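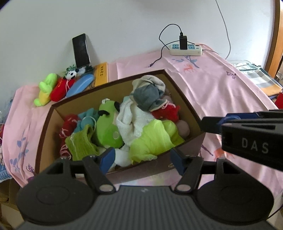 Soft Things, One Box

Search this site
Enter keyword Go

The plan was to get every plush toy and every piece of knitting in the bedroom into one cardboard box. I measured nothing, on the theory that soft things squash. Soft things do squash. They also come back up again when you turn to get the next one, and by the middle of the afternoon the box had a kind of head on it, like a badly poured beer.

Four people kept asking how the packing was going and then offering advice from other cities. You know who you are. Pavithra, you know especially.

The bed did duty as a table, as it always does. It has a pink sheet and no flat spots. A box put down on it leans one way or the other, and everything inside slowly migrates to the low side and has a meeting there.

Who got in

The green frog was never in doubt. He has a round face and dark markings at the eyes, and he wears the expression of somebody riding in the back of a taxi that has missed the exit. He went in left of center with a crumpled white towel for company. The towel is neither a toy nor knitted, and I have no defense for the towel. It was white and it was nearby.

The gray-and-white one with the floppy knotted shape got the top spot. Barbara Cieślak thinks it is a rabbit. Emiliano thinks it is a scarf with ambitions. I have owned it for years and would prefer to stay out of it.

There's also a pale pink ball, plush, over by one wall of the box. It has no face that I have ever found and it has never let that hold it back.

The knitting

Now the hard part. I learned to knit from a Gosselin booklet that promised a finished garment in 20 evenings, and I would like a word with whoever counted the evenings. The lime-green one draped over the rest is a garment, in the sense that it has been called one. The yellow-green piece with the loose threads is what came before it, and I keep it around so the lime one looks better.

The red with the little white flecks is my favorite and took the least effort, so draw your own lesson there. There is a second red bundle too, plus a teal something pressed up against the inside edge. I remember choosing that teal. I stood in the yarn aisle for most of a lunch hour holding it up against a different teal, and then I went home and made a thing nobody can identify from any angle.

Sumathi Krishnan asked why I don't just unravel the lot and start over. Sumathi has never had to unravel anything that has been slept on by a frog.

Who stayed on the bed

A few held out. The panda found a perch on top of the others along the wall and stayed up there with a clear view of the proceedings. Under and around it were the red one with the white string and another in lime green and yellow, which makes this a very green household, plush-wise, and I can't say I ever decided on that. My light blue glasses case ended up in the same row. It's about the right shape, and I think it could pass.

The phone stood against the wall on its little dark stand the whole time, next to the yellow box. Tharun Acharya wanted to know if the charger was going in too. No. The white power strip and its cable are staying out until the very last minute, like a toothbrush.
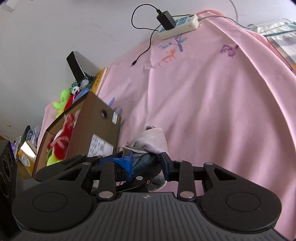
Red plush against the inside wall, yellow-green underneath, gray fuzzy cloth still under discussion.

About that cloth. It has a stitched beige edge along the pale part and a dark blue-gray part lower down, and I must have moved it in and out of my plans all afternoon. Is it clothing? Is it a very flat animal? I had two piles in mind, one for the toys and one for the knits, and it belongs to neither and matches the towel, which already had me feeling guilty.

The red one is taking it all better than I am. It has white and pinkish-red fuzz and good posture for something with no skeleton. The hand hole in the side of the box would make a decent window for it, if it were willing to climb. I considered this for longer than I am going to admit on a public page.

For those who asked, the box goes to the shelf in the hall closet, between the winter blankets and a Luler fan that only blows on low. Urorstead people, the frog is not up for adoption, so please stop writing. The teal item is available to a good home, or any home. I'll throw in the towel.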